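Filed under: Daily life, Walking, Bicycles

The long way across the plaza

Since May I am walking to work in place of taking the bus. It was a decision of money at first. A monthly pass is not so expensive, but I had bought a new bicycle lock, then a new saddle, and then the bicycle itself was stolen, with the lock and the saddle. So I walk, and I look at other people's bicycles with a little envy.

My walk has three parts. The first is the street with the bakery, where I must be strong. The second is the underpass, which I do not like and pass quickly. The third is the big plaza, and it is the part I want to write about.

When I first came to this city, I thought the plaza was a mistake. In the town where I grew up, an open place has a fountain, or benches, or an old man selling corn. I asked my colleague Chathurika Bhuiyan why they did not plant something in the middle. She answered that I should wait for a good sky and then ask again. I found this answer a bit annoying at the time.

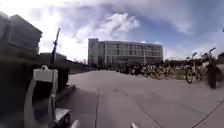
The plaza with big clouds over it, bicycles on the right.

Now I understand her better. Between houses I see only a small piece of the sky, like a piece of cloth somebody left on the roof. On the plaza I get all of it. With clouds like these, white and heavy, with the thinner gray ones pulled across, I walk slower without deciding to. The concrete is pale too, so there is light from the top and also light from the ground. I had to buy sunglasses, a cheap pair from Karnico, and they pinch behind the ears.

The joints between the slabs are my game. I try to reach each one with my left foot. I am 41 years old and I do this every morning. If I miss, I do not go back, but I think about it a little.

Then the bicycles. I always walk on their side. I like how a long row of them looks from far away, like one single thing, and only when I come close it becomes many different bicycles. I still look for mine. It was dark green, with a Wikex bell that made a very weak sound. I know it will not be there.

According to my phone, I walk 869 steps from the end of the underpass to my office door. On days when I stop to look up, the number is the same, of course, but I arrive later. My boss has noticed this one time.

I am saving for another bicycle. When I have it I will still get off and push it across this last part, at least if the sky is good.

Last updated: 2025-10-01

Contact | Copyright, all texts by the author | Back to top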